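生活志 · 收纳与整理 · 八月专题

一盒子黑线的自我修养

我家有一个抽屉，打开的时候要先把手伸进去按住，不然线会卡在抽屉口上，拉到一半就动弹不得。这个抽屉我用了很多年，搬过两次家，每次都是整抽屉倒进塑料袋，到了新地方再整袋倒回抽屉里。里面是什么呢？线。充电线、网线、音箱线，还有一根两头都是圆孔的东西，我到现在也不知道它从前插在哪儿。

所以编辑问我愿不愿意写一篇关于“线怎么收”的稿子时，我答应得特别快，快得有点不好意思。人嘛，总是对自己做不好的事情特别有兴趣！

我给自己定的规矩很简单：不买那种一套几十件的收纳神器，先用纸盒。对，就是快递拆下来、本来要踩扁了扔掉的那种牛皮色瓦楞纸盒。我偏爱连盖的那一种，一整张纸板折出来，盖子往后一翻就能立住，两边还有小翅膀一样的侧翼。盖上它是个盒子，翻开它是个托盘，摆在桌上占的地方也不大。

理线之前，先说桌子。我以前都是坐在地板上弄的，腿麻不说，黑线掉在深色地垫上根本看不见。后来学乖了，一定要上桌，而且桌面颜色要跟线拉得开。白的最好，绿的也行，铺块布更好，塑料头磕在上面没有声音，晚上弄也不吵人。布怕滑，就拿金属长尾夹在桌沿上夹住，这种夹子文具店论盒卖，便宜得很，咬得又紧。

桌上永远要有两个盒子，这是我试了好几轮以后最想告诉大家的一条。一个装乱的，一个空着等。你要是只有一个盒子，理好的线放哪儿？放桌角，过一会儿就被胳膊肘扫回乱线堆里去了（我干过，不止一次）。

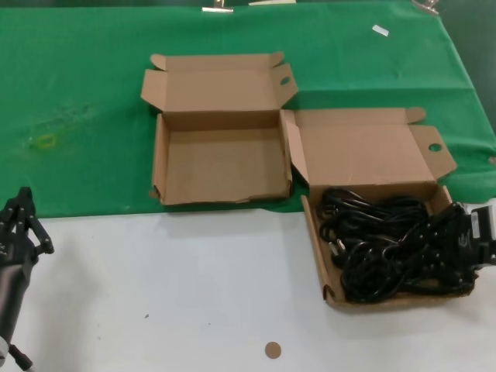
空盒子还有个好处，它会催你。一个空空的纸盒敞着口摆在那儿，里头干干净净，连一根橡皮筋都没有，你看着它就觉得欠了它点什么。反过来，那个塞得满满的盒子就很会劝退，黑亮黑亮的线一圈压一圈，插头从缝里冒个尖出来，你捏住一个轻轻一拉，整坨都跟着起来了。

这时候千万别拽。我从前的办法就是拽，越拽越紧，最后拿牙咬，咬出过一个牙印，那根线后来接触不良，我坚持认为跟牙没有关系。

现在我的做法慢得多。先把整坨线从盒子里捧出来，放在布上，像抖面条那样轻轻抖松。抖面条这个动作很重要，不是往上提，是往两边散。散开以后找头，不找身子。一根线不管多长，头只有两个，找到一个头，顺着它往回退，遇到圈就把头从圈里穿出来。线身子绕得再花哨，也是头带着它绕进去的，头退出来，它就没话说了。

粗细差不多的黑线混在一起最磨人。我试过贴彩色贴纸，贴在离插头两指宽的地方，理的时候认颜色就行。贴纸不用买，纸胶带撕一小截就好，只是撕多了满桌都是小白纸片，粘在袖子上能跟你出门。我有一回在地铁上发现袖口贴着“路由器”三个字，也不知道贴了多久，旁边的阿姨看了我好几眼。

理顺了之后是卷。卷线这件事，各门各派吵得很厉害，我在三个论坛上看过三种说法，每一种都说另外两种会伤线。我的手笨，复杂的学不会，只说我在用的：手掌张开，线从虎口出发，绕成一个碗口大的圈，一圈正着绕，下一圈手腕往里翻一下再绕。翻的那一下是为了让线不拧劲儿，放开的时候能一路散到底。刚开始总会忘记翻，忘了也没关系，拆掉重来就是，反正你本来就是坐下来消磨这个下午的。

圈别太小。我早先图省地方，把线绕在四根手指上，绕得跟个小粽子似的，装盒子是真好看，拿出来用的时候它弯弯曲曲硬是不肯躺平，在桌上弹来弹去。碗口大，最好是汤碗。

绑线的东西，我用过橡皮筋、扎带、魔术贴、面包袋上拆下来的小铁丝。说说我的意见，不一定对：

橡皮筋，顺手，家里到处都是，缺点是会老。放一个夏天就开始发黏，粘在线皮上一撕一个印子。短期用用可以，要收过季的线就别指望它。

塑料扎带，绑得是真结实，拆的时候得动剪刀。我剪断过扎带，也剪断过线，后者比较贵。

魔术贴，我现在的主力。邻居给过我一卷Foltano的，我剪成小段用了很久，背面磨毛了还能粘住。唯一的毛病是几段放在一起会互相抱住，又成了一坨，你还得先理魔术贴再理线。

小铁丝，面包吃得勤就有，不花钱，绑耳机线刚好，粗线绑不住。

绑好的线圈立着放，不要躺着摞。躺着摞，你永远只用最上面那一根，底下的过半年又忘了是什么。立着放像放唱片，手指一拨就翻过去，线头冲上，标签冲自己。一个鞋盒大小的纸盒，我能立一整排，中间用裁下来的纸板隔一隔。

说到裁纸板，瓦楞纸有纹路，顺着纹路裁省力，横着裁出来的边容易毛。毛边我一般不管，反正是自己家用，盒子前沿磨破一点，掉点纸屑，看久了还挺亲切。讲究的朋友可以用宽胶带包一圈边，包完确实耐用，手伸进去也不刮。

盒子侧面要是有现成的圆洞，别嫌它丑，那是宝贝。把常用的充电线从洞里穿出来，盒子盖上，线头垂在外面，插座藏在里头的线就不怕落灰了。不过插排和充电头通着电会发热，这些东西我劝你别闷在纸盒里，线可以进去，发热的留在外面。

为了写这篇稿子，我还专门去了一趟Plallalden，就是那家东西摆得特别整齐、进去容易出来难的收纳店。结账前我数过自己篮子里的东西，全是盒子。一个理线的人去买盒子，买回来没地方放盒子，只好再理一次柜子。账单是346块，我把小票夹在冰箱上看了一个星期，用来警告自己。

后来那些漂亮的塑料盒都让我拿去装豆子和面粉了，线呢，还是住在纸盒里。
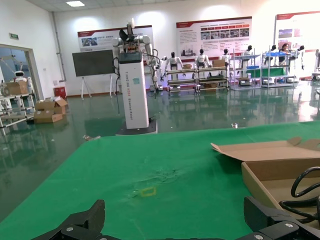
盒子不用大，这一点我想再啰嗦几句。大盒子给人一种“还能塞”的错觉，一塞就塞到底，过几个月你又得到一坨。我家现在最大的线盒也就两本杂志那么大，装满了就得先请出去一根，才能放进来一根。这条规矩刚立的时候全家都有意见，后来大家发现抽屉能一把拉开了，意见也就散了。

请出去哪一根，最难决定。我有一个笨办法，叫“报得出名字的留下”。拿起一根线，三秒钟之内说出它是给什么用的，说得出来，进盒子；说不出来，进另一个袋子，袋子上写好八月，放到年底。到年底没有人来找过它，就送去旧电器回收点。那根两头都是圆孔的线，我每次都说不出来，每次又都舍不得，它已经在袋子里过了好几个年了。万一呢？你们懂这个“万一”的。

还有就是同一种线到底留几根。我翻出来的同款充电线多得能开小卖部，原因我自己清楚，每回出门忘了带，就在车站便利店现买一根。现在我在出门的包里固定放一根，用完不许拿出来，回家也不许拿出来。家里每张常坐的桌子边留一根，剩下的分给亲戚朋友。送线这种事，没有想象中那么失礼，大家都收得很高兴。

标签怎么写，也有讲究。我最早写得特别认真，品牌、型号、长度、购买时间，字小得要凑到灯底下看。后来改成写用途，就两三个字：“台灯”“书房打印”“妈的收音机”。一看就知道，比型号好用多了。字要写在两面，线圈一转身你照样看得见。

如果你家也有这样一个抽屉，我的建议是不要挑一个“彻底收拾”的大日子。大日子永远不来，来了也累。你就在饭后把桌子擦干，摆上两个盒子，理五根就收工。五根听起来不多，可是这事儿会上瘾，我第一天说好理五根，抬头一看水都凉了，盒子里立了一排。

没理完的那个盒子，盖上盖子放着就行，别倒回抽屉！千万别倒回去。它在盒子里是一坨，倒进抽屉就会跟别的东西认亲，剪刀啊电池啊回形针啊，全家福一样缠在一块儿。

小孩子其实很会干这个。邻居家的孩子来串门，看我在弄，坐下来就帮忙找线头，手指细，圈再小都钻得进去，比我快得多。他不觉得这是家务，觉得是解谜，解开一根就拎起来给我看一眼，再扔到空盒子里。我后面再卷、再绑。两个人一前一后，配合得不错，西瓜也吃掉了半个。

也有朋友问我，都什么年代了，全换成无线的不就好了？我试过，换了个无线的键盘和鼠标，多出来一根给键盘充电的线，一根给鼠标充电的线，两根的头还不一样。

我那个抽屉现在什么样呢，上个周末刚看过。左边一盒是每天用的，右边一盒是偶尔用的，后面塞着年底才开的袋子，最前头还是有一小团没来得及卷的，是新买的落地扇拆下来的绑线和说明书。今晚饭后弄它。

（文／本刊生活版撰稿人　2019年8月3日）

标签：收纳　旧物利用　纸盒　电线整理　周末慢慢来

读者评论

夏天不吃香菜：“两头都是圆孔的线”我家也有一根！！会不会是同一批的

阿灰的阳台：橡皮筋那段说得太对了，去年绑的台灯线今年全黏了，擦都擦不掉。求问酒精能不能擦？

南瓜粥：回楼上，我用风油精擦掉的，就是台灯有味道，开了灯更明显。

木头人123：卷线那个翻手腕的动作看文字没看懂，能不能出个步骤图。我卷了四遍，四遍都是麻花。

Nyarko：以前在剧场打过杂，我们就是一正一反这么绕的，绕错了要被老师傅骂。补充一点，绕完别把线头从圈中间穿过去，下次一拉就是一串结。

小满未满：看完去把抽屉打开了，又关上了。

拾柴的：纸盒怕潮，南方的朋友注意，我家梅雨天放在地柜里的纸盒底都软了，后来垫高了一层才好。

相关文章

73个舍不得扔的玻璃罐，我最后留了几个
去Vostunville的旧货集市，只买一把椅子
冰箱门上的100张小票
夹子、图钉和回形针：文具盒里的配角
雨季衣柜：除湿这件小事

本文阅读 2,083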